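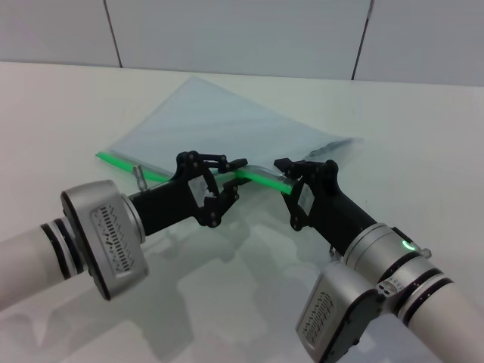 I own sixty zipper bags. I know because I dumped the whole drawer on the bed one evening in January and counted, which took longer than packing for the trip I was supposed to be packing for.

It started with my friend Afaf Matar, who talked me into a week in Stustitz with one carry-on and no checked suitcase. I'm a "what if it snows, what if there's a wedding" kind of packer, so this felt like a dare. Afaf's whole system is clear bags. Socks in one, chargers in another, anything that could leak in a third (and then a fourth around that one, if it's sunscreen). She can find a Band-Aid in the dark of an overnight train, and I've seen her do it!

So I got picky about bags. The pinch-and-press kind from the grocery store is fine for crackers, but I can never tell if I've closed it all the way, and I once wore conditioner-scented pajamas for four nights as a result. The kind with a real slider is what I use now. I like a metal one, because my fingers can find it without looking, and I like a zipper in some loud color. Neon green is my favorite. My tights are black, my cables are black, the inside of my suitcase is black, and a bright green stripe down there is a beautiful thing.

Frosted or crystal clear is a bigger argument than you'd think. Snežana Kos, who runs the luggage counter at Privedel and has sold me more than I'd like to admit, is firmly on the crystal side. I've gone over to frosted. I can still tell a swimsuit from a phone cord, and I don't have to display my underwear to everyone in the hostel hallway.

My one real rule is to lay the bag down flat and smooth it before anything goes in. Then fold things a bit smaller than the bag, push the air toward the opening with your forearm, and hold the far end of the zipper while you pull the slider along. Two hands, always. If you yank it one-handed the track bunches up and you'll be swearing at it by the third bag.

I took 17 to Stustitz. Afaf took five and was smug about it until she bought cheese.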